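**Call for Participants: Voter Contact Message Study**
Altstead Center for Campaign Research
Posted July 2023

The Altstead Center for Campaign Research is seeking registered voters to take part in a study of how people respond to political text messages, mailers, and phone calls in the weeks before a local election. The study is conducted jointly with the Gostgate Institute, which is responsible for the sampling plan and the final analysis. Enrollment is limited to 435 participants across both sites.

## Purpose of the study

Campaigns for city and county office now reach most voters through several channels at once. Less is known about how voters sort through these messages, which ones they read to the end, and which ones lead them to look up a candidate or ask to be removed from a list. The study will record these responses over one full election season, ending with the general election in November.

The Center does not work for any candidate, party, or ballot measure campaign. Participants will not be asked to support a position or to change how they intend to vote.

## Who may take part

Applicants must meet all of the following conditions:

- Be at least 18 years of age on the date of enrollment
- Be registered to vote in Altstead or Gostgate
- Have a cell phone that can receive text messages
- Be able to read and write in English or Spanish
- Be available for two in-person sessions and a short weekly questionnaire

Persons who are currently employed by a campaign, who hold elected office, or who share a household with a candidate are not eligible. Unpaid campaign work in earlier years does not disqualify an applicant, but it must be listed on the enrollment form.

No more than one person per household will be accepted. If two members of a household apply, the application received first will be considered.

## What participation involves

Each participant will attend an opening session of 90 minutes, at which staff will explain the consent form, collect background information, and set up the message log. The log is a web page on which participants enter each political message they receive, the channel by which it came, and what they did with it. Screenshots may be attached but are not required. 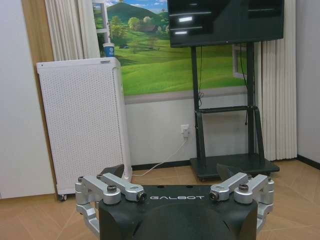 Between the opening and closing sessions, participants will complete one questionnaire per week. Most questionnaires take less than 15 minutes. A participant who misses two in a row will receive a reminder by telephone, and a participant who misses four in total may be withdrawn from the study.

The closing session will be held within three weeks of the general election. It consists of an individual interview and a final questionnaire. Interviews are audio recorded with the participant's permission, and a participant may decline recording without losing payment.

## Payment

Participants who complete the full study will receive $163, paid by check or prepaid card. Those who complete the opening session and then withdraw will receive a partial payment of $18. Parking at the Altstead office is free. Bus fare to the Gostgate office will be reimbursed on presentation of a receipt.

## Privacy

Names and telephone numbers are stored separately from study responses. The Center will not share contact information with any campaign, vendor, or news organization. Reports will present results in group form only, and quotations from interviews will be used without names or identifying details. Message logs are stored in the Brøndum records system, to which only study staff have access, and will be destroyed five years after the close of the study.

Taking part is voluntary. A participant may withdraw at any time by written or verbal notice and may ask that entries already made be deleted.

## How to apply

Enrollment forms are available at the front desk of either office and at the Trerkavberg branch library. Forms may be returned by hand or by mail to:

Altstead Center for Campaign Research
Participant Office, Suite 990
Altstead

Applicants will be asked for their name, mailing address, telephone number, year of birth, and preferred language. Do not include a Social Security number or a copy of a ballot. Applicants who need a sign language interpreter, large-print materials, or step-free access should state this on the form so that arrangements can be made before the opening session.

Forms are reviewed in the order received. Applicants will be notified by mail whether they have been accepted, placed on the waiting list, or found ineligible.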